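Home, office and small-library robotics — shelf products

# Julenard Shelf Kit for Franka Arms

Julenard is our add-on kit for people who already have a Franka arm and would like it to do something useful with books. It covers the whole small business of putting a book on a shelf, taking one off again, and tidying the odds and ends that always seem to gather on top. We started selling it to reading rooms and teaching labs in March, and we've been pleased (and a bit surprised!) by how many of the people who write to us simply have a bookcase and a great deal of curiosity.

Most of our setup work is done with ordinary furniture, on ordinary carpet, with the sort of clutter you'd find in anybody's den. 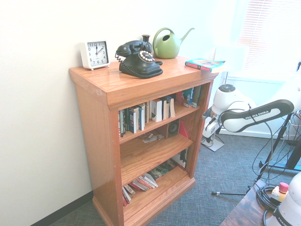
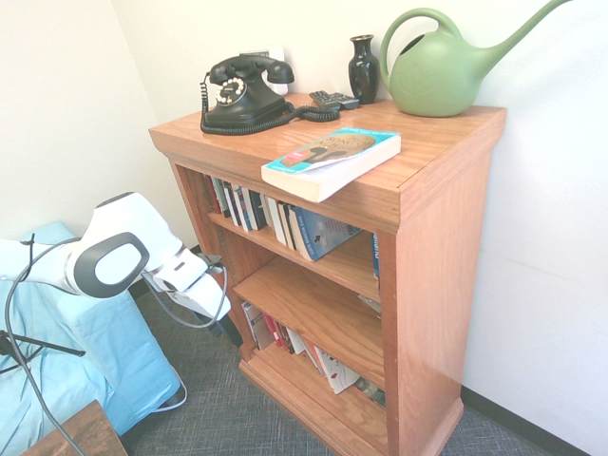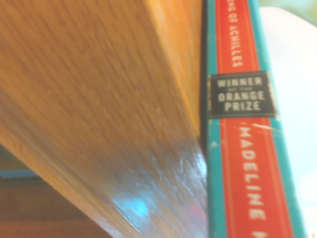
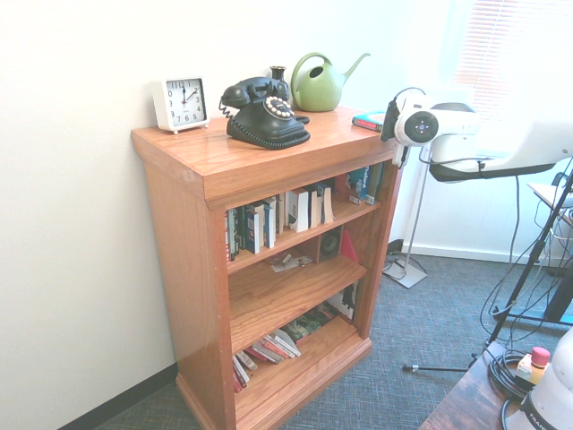

Books are harder than boxes, and we'd like to spend a little time on why before we get to the price list. A box has six flat faces and doesn't mind which one you hold. A paperback bends in the middle, a hardcover has a jacket that slides, and a row of both together leans whichever way it pleases. When an arm pushes a book into a row like that, it has to feel for the gap, ease off if the neighbors resist, and try again a little to one side. The Julenard software does this with small, slow corrections, and you can set how patient you'd like it to be.

## What comes in the kit

- A pair of Bevano finger pads, soft on the inside and slim enough to fit between two spines
- A wrist camera mount with its cable and four cable clips
- Two floor stands for fixed cameras (cameras are sold separately, and most people already own some)
- The Julenard software license for one workstation
- A printed setup guide, plus a laminated card to keep near the stop button
- A practice set of secondhand books in mixed sizes

You'll need to supply the arm, its controller, a sturdy table to mount it on, and the bookcase. We don't sell furniture and we don't recommend buying a special bookcase. The one you have is probably fine, as long as it stands steady and the arm can reach the shelves you care about.

## Setting it up

Give yourself an unhurried afternoon the first time. Bolt the arm down before anything else, and put the stop button where a person standing at the table can hit it without leaning over. Run your cables next, with plenty of slack at the wrist. We see more trouble from a tight cable than from anything in the software, so please do use the clips.

Camera placement comes after that. One stand should look at the bookcase from the open side and the other from somewhere quite different, so that a shelf hidden from one is visible to the other. If there's a window nearby, close the blinds as far as you comfortably can, or turn the stands so they don't look straight at the glass. A glossy varnish will throw back a good deal of light too, and the wrist camera picks that up more than the fixed ones do. The exposure page in the software has a slider for it, and the guide walks you through a sensible starting point.

Then you show it the shelf. You guide the arm by hand to the corners of each opening, press the button on the screen at each one, and the software works out the rest — shelf height, depth, and how far in it may safely go. Move the bookcase, even by the width of a finger, and you should do this step again. It goes quickly once you've got the knack.

## Teaching it a new job

The kit arrives knowing how to insert a book upright, lay a book flat, and pull one out from a row. Anything beyond that you teach by doing it yourself a number of times with the arm in hand. Neusa Xavier, who looks after our training material, used 812 recorded runs for the upright insertion that ships with the current version, and another 1083 for pulling out. You won't need nearly that many for your own shelf, because yours will build on hers.

Her advice to new owners is to be messy on purpose. Start the book from different places. Let the row lean left one time and right the next, leave a paper or two lying on a shelf, and swap the things on top for other things. An arm that has only practiced on a neat shelf gets into difficulties on the first untidy one it meets, and shelves in daily use are untidy by nature.

## A few things it won't do

It doesn't read call numbers, and it won't put your collection in order by author. If you need cataloging, our Mamico package adds spine reading and works alongside the kit, although stylized lettering and worn labels still give it some trouble. The finger pads aren't suited to very heavy atlases or to anything with a loose binding, and we'd ask you to keep rare or fragile volumes well away from it altogether. Bottom shelves can be awkward as well. Depending on the height of your table, the arm may have to fold itself rather uncomfortably to get down there, and a lower mounting is the usual cure.

And please don't leave it running by itself. It's a strong machine, however gently it handles a novel, and a person should be within reach of the stop button the whole time.

## Choosing a version

**Julenard Standard** is everything in the list above, with email support and software updates for as long as you keep the license active.

**Julenard Classroom** has the same hardware with licenses for four workstations, a second set of finger pads, and a set of lesson notes written by Nia Morris. Nia taught shop class for years before joining us, and her notes assume that somebody will drop something. Teachers tell us they like the chapter on cable management best, and we've given up being astonished by that.

**Eynon Upgrade** is for owners of our older Eynon kit. You keep your floor stands and your recorded runs, and we send the new pads, the wrist mount, and the software. Old recordings need to be converted once, and the tool for that is included.

Prices depend on where we're shipping and which controller you have, so write to us with both and we'll send a quote with nothing hidden in it. It helps if you can include a rough sketch of the room with the table height and the distance from the table to the bookcase. Replacement Bevano pads can be ordered at any time in sets of two, and they fit every kit we've sold.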